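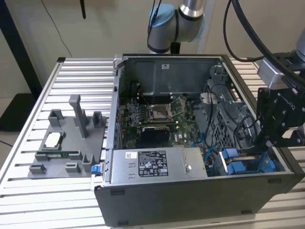 Figure 2. Tower on its side, socket open, parts fixture to the left.

2.2 Recording your first set of examples

By now you've bolted down the fixture plate and done the Plikgate calibration. Good - the fun part starts here. I set up the Bremeck cell myself, so the steps below are the ones I use, in the order I use them.

1. Lay the tower on its side with the open side facing up. Push it up to your tape marks. It doesn't have to be perfect, and I'll get to why in a minute.

2. Load the fixture. The small parts go in their recesses and the circuit board module goes between the clips. Press each one down until it sits flat.

3. Open Mamico on the recording PC, pick New Task and type a plain sentence for what the arms are going to do. "Put the memory module in the slot" is fine. Use the same sentence every time for the same task!

4. Check both views in the preview window, the fixed camera and the wrist camera. If either one is frozen, unplug it, count to six and plug it back in.

5. Press the left pedal to start recording, then drive the arms through the task at a steady pace. Press it again when you're done.

Caution: Keep the tower unplugged from the wall the whole time, and keep your hands out of the case while the arms are live. Hit Pause first, then reach in.

6. Mark the run Good or Bad before you reset anything. I used to do this at the end of the day and I got a lot of them wrong.

Note: The wrist view matters more than people expect, especially down among the cables and drive trays.

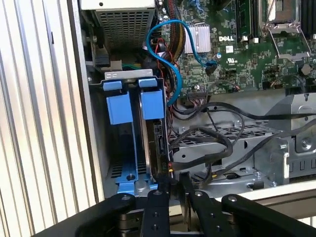 So before you start a batch, steer the gripper in slowly and make sure you can see both fingers in the preview along with whatever you're reaching for. If a cable hangs across the part, leave it there for some runs and tuck it away for others - the model needs to see both.

Same goes for the tower. Every few runs I nudge it a little or turn it slightly, staying inside the tape.

7. Keep going until the counter in Mamico reads 900. Bad runs don't count toward that, but don't delete them, as the Piras trainer uses them too.

8. Click Export, choose Piras format and wait for the green check mark. Leave the PC on while it copies. If the export stops partway, see section 6.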